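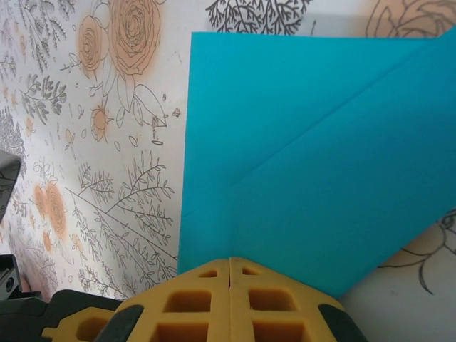
Wrist view from a Cliken Pair, with a folded turquoise sheet at the yellow finger pads.

The Cliken Pair is a two-armed tabletop robot kit sold by Wodbridge, a small maker of teaching and hobby equipment. It is meant for handling soft, floppy things, a field in which most machines do worse than a bored seven-year-old. The kit went on sale on 2018-12-22, too late for anyone's Christmas list.

Design

The Pair consists of two matching arms that bolt to a shared rail, each ending in a gripper. A small camera can be fitted at the wrist. The enclosure is sold separately, as are the finger pads, the rail covers and, until complaints came in, the power switch.

Kamran Jafri designed the arms after leaving Mumcombe, where he had worked on bottle sorters. He is said to have picked folding as the main demonstration on the grounds that bottles had never once surprised him. Each arm can be taught by hand: the owner moves it through a task, presses a key, and watches it repeat the task with all of the owner's hesitations faithfully kept.

The printed manual runs to 184 pages, of which the chapter on cable routing is the longest and the most heartfelt.

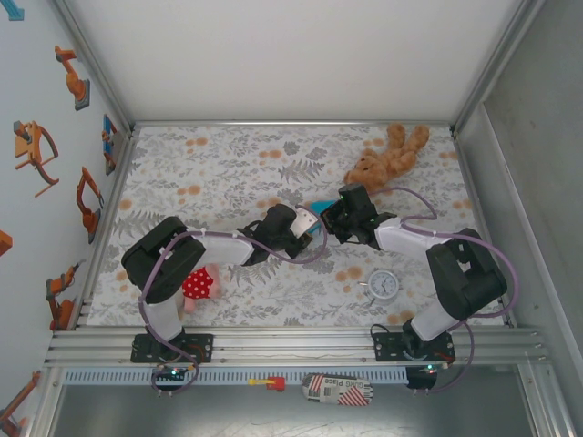
Farzana Mohmand, writing in the Rizvi buyers' guide, said the arms were better at holding than at letting go, and that she would still take them over any single-arm kit at the price. She advised new owners to start with stiff materials and work down to silk "over a period of years."

Price and service

The basic kit costs $3531. A support plan adds $98 a month and covers replacement parts, software updates and one call with Ilham Tahiri, whose patience is listed in the brochure as a feature. Wodbridge had sold over 307 kits by the end of its first year, mostly to schools.

Reception

Reviews were mixed but seldom angry. Dagim Tekleab praised the steady grip and the tidy software, and called the setup process "a long weekend with an Allen key." Humaira Satti found that teaching one good fold took her an afternoon — and that she then had a robot able to make one good fold.

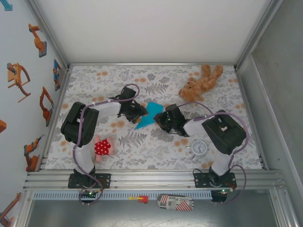 Two Cliken arms with blue material held between their grippers; a teddy bear lies behind the right one.

A lighter version with quieter motors has been promised twice.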